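정리정돈 강의를 믿지 않는 분을 찾습니다
생활 습관 기록 참가자 모집 (Girka 생활연구실)

서랍을 칸칸이 나누면 인생이 바뀐다는 말을 저는 믿지 않습니다. 책상을 비우면 머리도 비워진다는 말도 마찬가지입니다. 그런데 이런 말을 하는 책은 해마다 나오고, 강의는 매진되고, 수납함은 잘 팔립니다. 팔리는 것과 맞는 것은 다른 문제인데 둘을 따로 확인해 본 사람을 별로 만나지 못했습니다. 그래서 이번 겨울에 직접 해 보려고 합니다.

Girka는 집과 작업실에서 사람들이 물건을 어떻게 쓰고 버리고 다시 사는지를 글로 남기는 작은 연구실입니다. 상주 인원은 네 명이고, 후원받는 수납용품 업체는 없습니다. 재작년에 한 곳에서 제안이 왔지만 계약서에 '긍정적인 결과를 우선 소개한다'는 조항이 있어서 거절했습니다. 그 뒤로는 비슷한 연락이 오지 않았습니다.

이번 기록의 이름은 Tandura입니다. 별 뜻은 없습니다. 회의에서 '비움 프로젝트', '가벼운 하루' 같은 후보가 나왔는데 전부 결론을 미리 정해 놓은 이름이라 뺐습니다.

무엇을 하는가

참가자는 11월부터 열두 주 동안 자기 집이나 작업실의 한 구역을 정해 기록합니다. 부엌 조리대여도 되고 현관 신발장이어도 되고 차 트렁크여도 됩니다. 처음 네 주는 평소대로 삽니다. 치우지 않던 분은 계속 치우지 마세요. 다음 네 주는 저희가 보내는 정리 지침을 따릅니다. 시중에서 가장 흔히 권하는 방법을 묶은 것이고, 저희가 추천하는 방법은 아닙니다. 마지막 네 주는 다시 마음대로 하시면 됩니다.

기록은 하루 한 번, 오후 9시 이후에 씁니다. 그날 찾다가 못 찾은 물건, 찾는 데 걸린 시간, 새로 들인 물건과 나간 물건, 그리고 그 구역을 보면서 든 생각을 적습니다. 생각은 한 줄이어도 됩니다. '아무 생각 없음'도 유효한 기록입니다. 지난번 참가자 한 분은 이 문장을 쉰 번 넘게 쓰셨고 수당을 전액 받으셨습니다.

왜 또 하는가

작년에 예비 조사를 했습니다. 모인 일지는 3,106건이고, 그중 946건에 '정리하고 나니 기분이 좋다'는 취지의 문장이 있었습니다. 이 숫자만 떼어 홍보물에 쓰면 꽤 그럴듯합니다. 하지만 그 문장이 언제 나왔는지를 보면 이야기가 달라집니다. 대부분 정리한 당일이거나 다음 날이었습니다. 일주일 뒤에도 같은 말을 한 사람은 적었고, 한 달 뒤에는 정리했다는 사실 자체를 일지에서 언급하지 않는 분이 많았습니다.

물론 이것으로 정리가 소용없다고 말할 수도 없습니다. 예비 조사에는 비교할 집단이 없었고, 참가자 상당수가 원래 정리에 관심이 많은 분들이었습니다. 믿는 사람을 모아 놓고 믿음이 있다고 보고한 셈입니다. 이번에 회의적인 분을 따로 찾는 까닭이 여기에 있습니다. 다만 정리를 싫어하는 것과 의심하는 것은 구분해 주세요. 이미 답을 정해 둔 분이라면 찬성 쪽이든 반대 쪽이든 저희에게는 똑같이 곤란합니다.
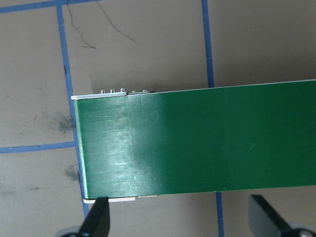

기록 구역을 정할 때 가장 많이 받는 질문은 '얼마나 지저분해야 하느냐'입니다. 기준은 없습니다. 저희가 보는 것은 쓰임이고, 깔끔한 구역도 받습니다. 단, 새로 산 가구나 이사 직후의 방은 피해 주세요. 사용한 흔적이 없으면 비교할 것도 없습니다. 긴 초록색 판의 한쪽 끝처럼 가는 긁힌 자국이 잔뜩 난 면이라면 환영입니다. 정리 책에서는 이런 면을 닦거나 덮거나 바꾸라고 하는데, 바꾸고 나서 그 자리에서 하는 일이 조금이라도 나아졌는지는 적혀 있지 않습니다. 흠집이 거슬린다면 거슬린다고 쓰시고, 열두 주 동안 한 번도 눈에 들어오지 않았다면 그렇게 쓰시면 됩니다.

이런 분을 찾습니다

만 19세 이상으로 한국어로 일지를 쓸 수 있는 분. 기록할 구역을 열두 주 동안 계속 쓰실 분. 함께 사는 사람이 있다면 그분의 동의를 받을 수 있는 분. 정리 방법에 관한 책이나 강의를 한 번이라도 접해 본 분이면 좋지만 필수는 아닙니다.

정리 컨설턴트, 수납용품 판매자, 관련 채널 운영자는 이번에는 받지 않습니다. 싫어서가 아니고, 일지가 광고로 바뀌는 경우를 예비 조사에서 이미 봤습니다. 미니멀리즘을 비판하는 책을 집필 중인 분도 같은 이유로 받지 않습니다.

모집 인원은 200명입니다. 신청자가 더 많으면 추첨합니다. 지원 동기를 잘 쓴다고 유리하지 않으니 길게 쓰지 않으셔도 됩니다.

수당

한 주에 일지를 다섯 번 이상 쓰면 그 주의 수당이 지급됩니다. 금액은 신청서 첫 장에 적혀 있고, 많지 않습니다. 하루 몇 분이면 된다고 쓰고 싶지만 예비 조사에서 어떤 분은 3분, 어떤 분은 40분을 썼습니다. 본인이 어느 쪽인지는 해 봐야 압니다. 쓰다가 그만두셔도 그때까지의 수당은 드리고, 이유를 묻는 전화를 하지 않습니다. 이유를 적어 보내 주시면 읽기는 합니다.

일지를 꾸며 쓰는 문제에 대해서도 말씀드립니다. 밀린 일주일치를 한꺼번에 쓰면 티가 납니다. 월요일 일지와 화요일 일지가 같은 문장으로 시작하면 저희도 눈치를 챕니다. 빠진 날은 빠진 채로 두세요. 빈칸은 저희에게 자료가 되지만 지어낸 하루는 쓸 데가 없습니다.

개인정보

사진 제출은 선택입니다. 보내실 경우 얼굴, 우편물, 약봉투가 나오지 않게 해 주세요. 일지 원문은 연구실 안에서만 읽고, 발표할 때는 이름과 지역을 지웁니다. 기록 보관은 Mavico라는 저장 서비스를 쓰며 종료 후 1년이 지나면 삭제합니다. 삭제 확인서를 원하시면 신청서에 표시해 주세요. 완벽하게 안전하다고는 쓰지 않겠습니다. 그렇게 쓰는 곳을 저희도 잘 믿지 않습니다.

함께 일할 사람도 한 명 뽑습니다

일지를 읽고 분류할 시간제 연구보조원을 한 명 모집합니다. 열두 주 동안 주 16시간이고, 절반은 집에서 일해도 됩니다. 나머지는 Siriwan 건물 2층 사무실에서 합니다. 승강기가 없으니 계단이 어려운 분은 미리 알려 주세요. 1층 회의실을 쓸 수 있게 조정합니다.

하는 일은 단조롭습니다. 남의 집 서랍 이야기를 매일 읽고, 정해진 항목에 표시하고, 애매한 문장은 따로 모아 주 1회 회의에서 다툽니다. '뿌듯했다'와 '속이 시원했다'를 같은 항목에 넣을지 두 시간 동안 이야기한 적도 있습니다. 이런 이야기가 지루하게 들린다면 맞지 않는 자리입니다. 성장 기회라든가 가족 같은 분위기라든가 하는 말은 하지 않겠습니다. 급여는 매달 25일에 나가고, 초과한 시간은 다음 주에 빼거나 돈으로 드립니다.

통계 프로그램을 다룰 줄 알면 도움이 됩니다. 질적 자료를 분류해 본 경험이 있으면 더 좋습니다. 둘 다 없다면 긴 글을 읽고 요약한 결과물을 하나 보내 주세요. 분류 작업은 책임자인 Rhodri Pugh와 함께합니다. 한국어로 일하며 회의에서 반론을 많이 합니다. 반론을 받으면 좋아합니다.

면접은 한 번 보고 40분 정도 걸립니다. 실제 일지에서 개인정보를 지운 문장 열 개를 드리고 같이 분류해 봅니다. 정답을 맞히는 자리가 아니며, 왜 그렇게 나누었는지를 듣습니다. 면접비는 당일 드립니다.

신청 방법

참가 신청은 이 페이지 아래의 신청서로 받습니다. 기록할 구역, 그곳을 하루에 몇 번 쓰는지, 정리에 대해 평소 어떻게 생각하는지를 적어 주세요. 세 번째 항목은 200자를 넘으면 저장되지 않습니다. 연구보조원 지원자는 같은 신청서에서 '채용'을 고르고 이력서를 첨부하시면 됩니다. 사진과 가족관계는 적지 마세요. 적으셔도 지우고 읽습니다.

결과는 선정 여부와 상관없이 모두에게 알려 드립니다. 최종 보고서는 봄에 공개하고, 차이가 없다고 나와도 그대로 싣습니다. 참가자에게는 공개 2주 전에 초안을 보내며, 본인의 일지가 잘못 인용되었다고 생각하시면 그 기간에 수정이나 삭제를 요청할 수 있습니다.

신청서가 열리지 않으면 다른 브라우저로 한 번 더 시도해 보시고, 그래도 안 되면 문의란에 연락처를 남겨 주세요. 답장은 평일 오후에 보냅니다.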